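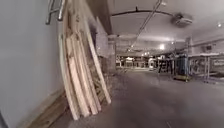

# The Long Slow Business of Looking After Your Tyres

My old Lornorari estate started pulling to the left in November, very gently, like a dog that has noticed a park. I put up with it for weeks. You do, don't you? You hold the wheel a touch to the right and blame the camber of the road, and before long you have stopped noticing that you're doing it at all, and then a friend borrows the car and comes back asking what on earth is wrong with the steering.

What was wrong was the tracking, as most of you will have guessed already, and by the time I got round to having it looked at, the inner edge of the front nearside tyre was very nearly bald. The outer edge looked lovely. I had glanced at that tyre every morning on my way to the driver's door and thought how well it was lasting! The garage, Jelmont, turned the wheels to full lock and showed me the side I never see, and I went rather quiet.

The bill came to £371 with two new tyres, the alignment and a track rod end that had seen better days. I don't grudge a penny of it, though I'd have paid a good deal less if I had gone in when the pulling began.

So this month I want to talk about tyres, and about the small signs they give off long before they let you down.

## Hums, drones and rumbles

Tyre noise is the hardest of these signs to read, and I have driven a good many passengers mad by winding the windows up and down in search of it. A worn wheel bearing drones, and so does a tyre that has worn into a sawtooth pattern, and the two can sound so alike that people pay for the wrong repair.

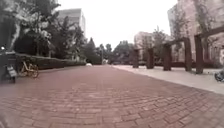 A change of surface is the best test I know, and it costs nothing. Smooth tarmac lets you hear the bearing; anything rough or patterned brings up the tyre. If the sound changes its character completely when the surface does, suspect the rubber first. Even walking pace is useful, with the window down, if you can find a quiet bit of paving you're allowed to drive on. Brick is very good for this, I find, when it's laid as it is on this path, with the rows running across your line of travel and fine seams between them, so that a sound tyre ought to give you an even patter. A lump or a flat spot beats its own time on top of it. Stop if you hear a regular thump, and have a proper look before you drive anywhere fast.

Bearings tend to give themselves away on bends. Load the car up on one side with a long, steady curve and the drone will often swell, then fade as you straighten up. Mine has always been kind enough to do this on the roundabout outside Zivusitz, with the whole family listening.

## Air, and the forgetting of it

Pressure is dull and I shan't go on (I will, a little). Check it cold, before the day's first drive, against the figures on the sticker in the door frame or in the handbook, and remember that there are usually two sets, one for normal use and one for a full load. I once drove 277 miles to the coast with four adults, a tent and a cool box on the everyday setting. The car wallowed all the way and I put it down to the wind.

Buy your own gauge, too. The one on the forecourt has been dropped, run over and left out in the rain. I keep a Benavides dial gauge in the glovebox, which has outlived two cars, and I use it every other weekend with a cup of tea going cold on the roof.

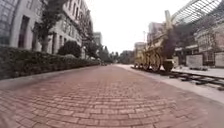
## Reading the tread

Run the flat of your hand across the tread, carefully, one way and then the other. (Look for wire and nails first, please.) If it feels smooth going in and sharp coming back, the blocks are feathering, and that usually points to the tracking. Wear down both shoulders suggests too little air over a long time, and wear down the middle suggests too much. One bald inner edge, well, you know whose car that was.

Do get down low enough to see the inside wall. An old bath mat is kinder to the knees than gravel. Look for bulges, for cuts and for fine cracking near the rim, and write the depths down somewhere. I change mine at 3 mm, well before the law would make me, and I feel the difference in the wet straight away.

## The matter of kerbs

Most tracking trouble begins at a kerb, and I suspect mine did. I had been parking half asleep outside the bakery, and one good clout is quite enough to put things out. 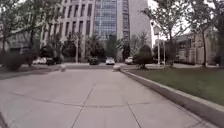
Jelmont put more of the blame on potholes, and told me that customers always confess to the kerb and forget the hole they hit on the way home the same week. Their advice was to have the alignment checked after any knock hard enough to make you wince, whatever caused it, and not to wait for the steering wheel to sit crooked.

I've taken that to heart. The check itself took 20 minutes, just long enough to read an old caravan magazine from front to back, and the Lornorari now runs straight down the Zivusitz road with barely a finger on the wheel. The spare, I'm sorry to say, I found to be completely flat. I'm taking it in next week.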